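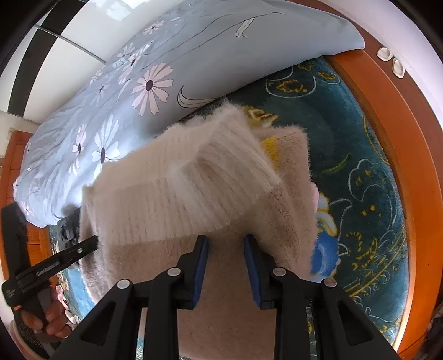 Como guardar camisolas de malha grossa sem as estragar? Dobradas, com as mangas para dentro, deitadas numa prateleira ou numa gaveta, e nunca em cabides, que deixam bicos nos ombros.

Foi o que fiz hoje. Estive a tarde toda nisto, em cima da cama, com a manta estendida para não apanhar pelos no lençol. Comecei pela bege, a felpuda, por ser a que ocupa mais espaço. Dobrei as mangas para trás, depois a parte de baixo para cima, até a barra canelada ficar a atravessar a frente. À primeira ficou torta. À segunda ficou aceitável.

A gaveta de baixo tem 80 centímetros de largura e eu achava que cabia lá tudo. Não cabe. Couberam 9 peças, e isto a fazer força com a palma da mão. As outras três foram para a caixa da Lulleo que estava debaixo da secretária com cabos. Os cabos estão agora no chão do corredor e amanhã logo vejo.

Lavei duas à mão antes do almoço, com o detergente da Petek. Cheira a sabão azul, gosto. Estão a secar deitadas em cima de uma toalha, na casa de banho, e tive de tomar duche a desviar-me delas. A cinzenta tem um buraco pequeno junto ao cotovelo. Procurei linha da mesma cor e só tenho preta – fica para quarta-feira, quando passar pela retrosaria.

Ainda pensei em comprar aquelas divisórias da Dotstead para a gaveta, mas medi e roubam três centímetros de cada lado. Deixei estar. Pus papel de seda entre a bege e a branca, que larga borboto em tudo o que toca.

Ficou por resolver a prateleira de cima do armário. Tem 60 centímetros de fundo e o que vai para trás nunca mais se vê. Encontrei lá um gorro que dava por perdido desde novembro e um saco com meias sem par. Deitei fora as meias. O gorro vai para lavar.

Jantei sopa. Dói-me um pouco as costas de estar dobrada sobre a cama. Amanhã: cabos, virar as camisolas que estão a secar, telefonar para a Lelgate por causa da porta do armário, que continua a raspar no chão.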